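On Reading Contracts Before Signing Them

It has been the practice of this blog to set down, from time to time, what has been learned from the ordinary business of renting, insuring and subscribing. The present entry concerns written agreements, and in particular the habit of reading them in full before a signature is given.

My own record in this matter is poor. In October I renewed a storage agreement with Skellham without turning past the first page. The monthly charge had not changed, and I took this to mean that nothing else had. Clause 25 now required notice in writing, by post, a full 2 months before departure. I gave notice by telephone, as I had done under the earlier agreement, and was charged $300 for the period that followed. The charge was correct. I paid it and requested a full copy of the agreement for my files.

Since then I have followed a fixed procedure. The document is printed. It is read once at ordinary speed, without a pen, and a second time with one. Any word used with a capital letter is checked against the definitions, which are usually placed at the front and sometimes, less helpfully, at the very end. Dates and sums of money are copied onto a separate sheet. 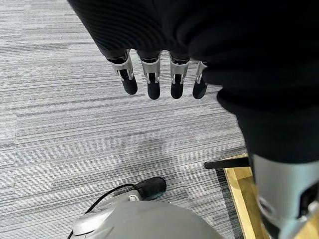 Should one sign on the day a contract is presented?
It is better to wait until the following morning, and a firm that will not permit this should be asked to state its reason in writing.

The question arises often, as most offers are put forward with some urgency. When I was considering a service plan with Odix for the heating system, the offer was said to expire at the close of business. I asked for the terms by mail. They arrived with the same price and a new date. Whether the first deadline was ever meant seriously I am unable to say, but the additional days allowed me to find that parts were covered and labor was excluded. I did not proceed.

Particular attention should be given to renewal. Many agreements continue by themselves unless one party objects within a stated period, and that period may close well before the end date printed on the cover. The relevant clause may be headed "Term," "Duration" or simply "General." I enter the last day for objection in my calendar, with a reminder one week earlier. 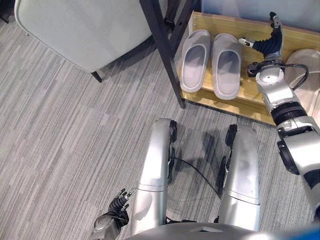
A second matter is the schedule of fees. Firms frequently keep this apart from the main agreement and refer to it as "the tariff, as amended." A reader who signs the one has accepted the other, including later editions. Condori supplied its tariff only when I asked, and it showed a closing fee of $900 that appeared nowhere in the agreement itself. After a short exchange of letters the fee was struck out and both copies were initialed. I would encourage readers to ask for such changes. The worst reply I have received to date is a polite refusal.

Changes agreed in conversation should be written on the document or confirmed by letter. Many agreements contain a sentence to the effect that nothing said beforehand forms part of the terms, and it is prudent to assume that this will be applied as written.

Several readers have asked where signed papers ought to be kept. I use one folder for each firm, with the most recent agreement in front and superseded versions behind it. The old versions are worth retaining, for they make it possible to lay two editions side by side and see what has been altered. Had I done so with Skellham, the new notice clause would have been plain within a few minutes.

A later entry will deal with warranties on household goods, beginning with the one issued by Sikevholm, which I am still reading.

Contact | © 2025 All rights reserved | Back to top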